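Wayside Lubrication on Tight Curves: Setting Application Rates from Measured Friction

Speaker notes, Hubert Krawczyk, track engineering, Lotis Light Rail

Print this page | E-mail this page

Slide: title. Wait for the room to settle. Say that the talk covers gauge face lubrication only. Top-of-rail friction modifier is a separate product with a separate purpose, and Kirsty Grimshaw has the slot on that after the break. Questions at the end, please, except on definitions.

Slide: definitions. Gauge face means the inner side of the rail head, where the wheel flange makes contact. High rail is the outer rail of the curve. Application rate is the volume of grease delivered per pump cycle. Carry distance is how far along the rail the grease still lowers friction below the limit. Read these out. Last year's discussion lost time over people using "rate" for both the volume per cycle and the number of axles between cycles. On these slides it is always the first. The second is called the axle interval.

Slide: the line. Flandeck branch, street running for the first part, then ballasted track up to the depot. There are 4 curves tight enough to have wayside units. All units are the Semaan electric type with a wheel sensor and a pair of applicator bars on the high rail. The depot curve has the oldest unit and the worst drainage. Point to it on the map. It comes back later.

Slide: the starting condition. Units were installed at the supplier's default setting and left there. Maintenance consisted of filling the tank and wiping the bars. There was no friction measurement. Wear on the high rail was within limits on the street curves and outside them on the depot curve. Grease was found on the running surface in two places, and operators reported longer stopping distances at the stop past the second curve. So the same setting gave too little grease at one site and too much at another.
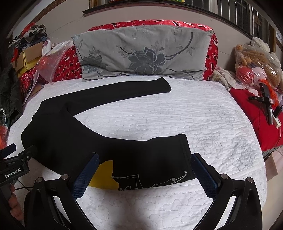 Black garment with mustard-yellow print on a quilted pad.

Slide: measurement method. Hand-pushed tribometer, gauge face position, measured against the direction of traffic. The instrument is run on clean dry rail first as a reference. Stress the reference run. Without it, readings from different days can't be compared. Rail temperature is recorded at each site. No readings within an hour of rain. Measurement was done in the overnight possession, Tuesday only, which limited how much could be covered in one shift.

If asked why not a vehicle-mounted system: cost, and the length of the branch doesn't justify it.

Slide: data. 939 gauge face readings over 18 weeks, starting in November. All were entered in Tikis against the rail chainage, with the pump setting in force at the time. Mention that the early readings were first kept on paper and typed in afterward, and that entries with a missing temperature were kept in the set but flagged. They are drawn as open circles. Filled circles have a full record.

Don't read the plot out. Give people time to find the depot curve, far right panel.

Slide: adjustment procedure. One setting is changed at a time. Start with the axle interval and leave the volume alone. After each change the site is left for 2 weeks of normal service before it is measured again. A shorter wait gives readings that still reflect the old grease film. If friction is above the limit at the end of the curve but fine near the bars, the problem is carry distance, and more volume usually won't fix it. Check bar height and the port seals first. If friction is high right at the bars, check the pump and the tank outlet.

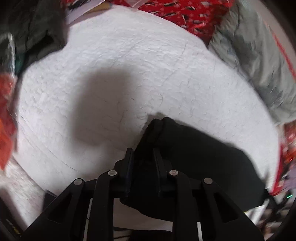 The bar height check needs a little more time. The applicator bar has to sit at the specified distance below the top of the rail. As the rail head wears, the top of the rail comes down and the bar doesn't, so the grease bead ends up too high on the gauge face. Wheels then carry it onto the running surface. This was the cause at the second curve. The pump setting there had been suspected and was correct all along. Bars were lowered, and the next inspection found the running surface clean.

Slide: results, street curves. Friction is inside the target band over the full length of all the street curves. Axle interval was lengthened at each of them. Grease use went down. Don't quote a percentage — the tanks were not dipped on the same day before and after, and the figure wouldn't hold up.

Slide: results, depot curve. Still above the band at the far end. The cause appears to be water and fines washing across the low end of the curve. A second applicator position has been proposed halfway around. Drainage work would be better but belongs to another budget. Say this plainly and move on.

Slide: proposed wording for the maintenance standard. Read the clause in full:

"Wayside lubricator settings shall be established for each site from gauge face friction measurements and shall be verified after any grinding, rail replacement or change of lubricant."

Point out "for each site." The present text allows a network-wide setting. Point out "change of lubricant" as well. Summer and winter grades pump differently, and the change of grade isn't logged at present.

Slide: open items. Measurement interval once a site is stable. Who holds the reference run data. Whether bar height goes on the track inspection sheet or the lubricator sheet. My preference is the track inspection sheet, because the inspector already has the head wear gauge in hand.

Spare slide, only if asked: grease specification and safety data sheet reference.

Print this page | E-mail this page

Comments

railgrinder_pk: Did you repeat the reference run at the end of each shift? Our wheel picks up a film after a few sites and reads low.

H. Krawczyk: Start of shift and again after the second site. The end of shift run was added later. The measuring wheel is cleaned with solvent between sites.

Mona T.: We have the same bar height problem on embedded track, where lowering the bar means breaking out the surround. Would like to hear from anyone with an adjustable bracket that fits a grooved rail.

K. Grimshaw: Top-of-rail slides are on the same page as these. Note that my friction band is a different one, so please don't mix the tables.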